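About Stilach

Updated 2/21/18

Can a machine do the laundry yet? Short answer, partly. Long answer is pretty much what we do all day.

Stilach is a small robotics workshop. Two rooms, one above the other, on the canal side of Kokside. Upstairs is software and the coffee. Downstairs is the booths. We started out fixing conveyor sorting gear for commercial laundries and kept hearing the same complaint from the people who ran them: washing is automatic, drying is automatic, and then you have a person standing at a table folding shirts until their shoulders hurt. So we went after the table.

What we work on

Folding, mostly. Also sorting by color, bagging, hanging (bad at hanging, see below), and clearing a bench at the end of a shift. Everything is done with two arms and plain grippers, the kind you can buy and replace. No special cloth-grabbing hands. We tried those in our first year, they broke, parts took forever.

Why cloth? Because it's hard. A box stays a box when you pick it up. A T-shirt turns into something else every time you touch it, and the arms have to work out where the hem went. Same goes for towels, except towels are kinder.

Our test set is 109 garments, bought second hand and washed the way normal people wash things. Nothing ironed first. We got through 1,001 logged folds in November, good ones and awful ones, and we keep all of them becuase the awful ones are more use to us.
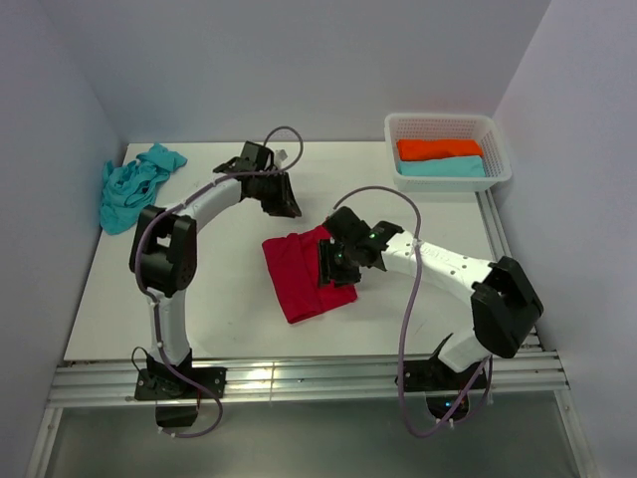 Folding bench, Kokside. Red top on the table, folded cloths in the basket.

Where things stand

Towels and pillowcases: yes. We would put that in front of a customer and have done.

T-shirts: most days. Slow. A person at a commercial laundry is still a lot faster and will be for a while. We say this to every visitor and some of them leave dissapointed, fine.

Anything with buttons, hoods or straps: no. Fitted sheets: please don't ask.

Shop-floor chores are further along than house chores. A laundry floor has the same light, same table, same height every day. A house has a cat and a sofa and socks under the sofa. We get emails asking when the home version is coming. There isn't one. If we ever sell into homes it'll be long after the shop-floor side works without somebody watching it.

Who we work with

Trekirside, a linen service for hotels and clinics, has had a bench of ours on its floor for 4 months. Staff there load it, swear at it, and send us notes. Best feedback we get. Çınar makes our table tops and basket fixtures and turns changes around fast, which matters when you change your mind as much as we do.

Working here

Small team, no titles to speak of. You will fold a lot of shirts by hand, everyone does. Useful if you like fixing things and don't mind repeating a test until it's boring. Openings go on the jobs page when we have them.

Visits

Bench demos by appointment, 2 visitors at a time, stairs are narrow. Bring a garment if you want, clean please. Use the contact form and say what you'd like to see folded.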